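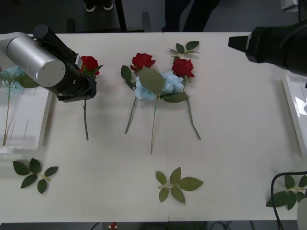
Red roses and blue hydrangeas on a white table.

Crawl Space and Attic Moisture: Your Questions

We love talking about crawl spaces (really!), and these are the questions that reach us most at Drollano Home Drying. If yours is missing, send it over and we'll add it.

Why do my windows fog up in the morning?
Warm indoor air is hitting cold glass. A little fog that clears by breakfast is nothing to lose sleep over. If water is pooling on the sills, pick up a humidity gauge at any hardware store and keep it in the bedroom for a week. Readings that stay above 50 percent in cold weather tell you the house needs more fresh air or less steam.

My crawl space has a dirt floor. Is that bad?
It's very common, especially in the older houses out toward Wotau, and it's one of the most rewarding things to fix! Bare soil gives off water vapor all year long. A heavy plastic ground cover, lapped at the seams and run up the walls a few inches, makes a huge difference. If you have standing water, deal with that first.

Should I open the crawl space vents in summer?
People were told to do this for decades, and in a dry climate it can work fine. In our muggy summers the outside air brings its moisture in with it and leaves it on the cool joists and ducts. We usually like a sealed crawl space with a dehumidifier, but please don't block any vents until someone has checked for gas appliances down there.

What size dehumidifier do I need?
That depends on the square footage, the ceiling height and how damp the space is to begin with. One of our favorite jobs was a 2563 square foot ranch in Chiriac where the owners had been emptying a small portable unit by hand, morning and night. A larger one with a hose to the floor drain gave them their evenings back.

Can I run the bathroom fan into the attic?
Please don't! The steam condenses on the underside of the roof and you end up with stained sheathing and soggy insulation. The duct should go all the way outside, through the roof or a side wall, and it should be insulated where it passes through the attic.

How long does a ground cover installation take?
Most are done in 3 days, including cleanup. Low clearance slows us down. If you have less than 32 inches between the soil and the joists, tell us when you book so we can send the right crew.

Do you work outside Chiriac?
Yes, we cover Wotau, Jarkance and anywhere within 40 miles of our shop. Farther than that, call anyway and we'll see what the schedule looks like.

When is the best time of year to book?
October is lovely for this kind of work. The ground is usually drier, the attic has cooled off, and you go into winter with everything buttoned up. Spring fills fast, so don't wait for the first big rain.

Do I need to be home?
Only for the first visit, when we go over the plan with you. After that we just need a way to get to the access hatch. If it's inside a closet, clear the floor the night before and keep pets in another room.

Last updated August 28, 2021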